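2020-12-01, newsroom tools bench

Carried over from yesterday: the Sunday interview program's transcript alignment is still drifting in the second half of the hour. Vokbridge build, panel segment, four speakers. Drift starts after the first commercial break and never recovers. The program editor wants quotes pulled and time-stamped before the affiliates' midday window, so a two-second error is too much.

Test set: 30 archived broadcasts, all one-hour political talk, all with human captions. Dropped 15 minutes of network breaks from each before alignment. Idrisa's script does the dropping by station ident tone. It missed the ident on one broadcast where the moderator talks over it. Cut that one by hand, noted in the sheet.

Run A (old segmenter): aligns cleanly for single-guest interviews. Fails on crosstalk. When the moderator interrupts, the interruption is assigned to the guest, and the guest's next sentence then goes to the moderator. The labels stay swapped until there is a long pause.

Run B (Weratness segmenter, window 2000 ms): crosstalk better. Short answers worse – "No, sir" and "I did" get swallowed into the question before them. For political interviews those are often the lines people want.

Run C (Weratness, window halved): short answers back. Processing time up, still inside the window on the Ormsby machine. Not tested on the laptop.

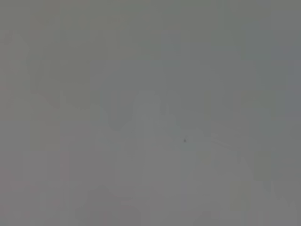 Fig. 1. Soft gray field, small dark speck right of center.

Bindu checked Run C against the human captions for the Senate debate special. Her notes, shortened:
– speaker labels correct through the opening statements
– two swaps in the health care exchange, both after applause
– the moderator's "time, Senator" is labeled as a separate speaker each time it comes through the room mic

The last one is a channel problem. The debate feed we get is a mix, and the moderator is on both the desk mic and the room mic. Asked Onivmont (feed supplier) if the isolated desk track can be sent with the mix. No reply yet.

Drift, again. Compared the caption file clock with the broadcast clock for the worst case. The caption clock restarts after each break and the aligner treats the restart as speech time. Fix is to read the restart flag and add the offset back. Patched locally, reran that one broadcast, drift gone in the panel segment. Need the full set before I believe it. 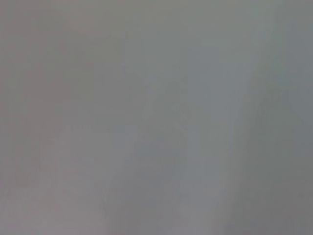
Fig. 2. Out-of-focus gray surface, slightly warmer at left.

Style question from the desk: should the tool print "Sen." or the full title in speaker labels. Leaving the label field as plain surname for now. Titles change after elections and the archive goes back 16 years, so a title lookup would need dates. Separate job, probably February.

Also open: guests joining by remote link. Lag on the link makes the moderator appear to interrupt when both are just waiting. Run C handles most of it. No number yet, the set has too few remote panels from earlier years.

To do
Full rerun with offset patch, all 30, overnight on Ormsby
Idrisa: second pass on the ident detection, talk-over case
Bindu: mark up one more debate with applause
Chase Onivmont on the desk track
Do not push the patch to the desk's copy until the rerun is read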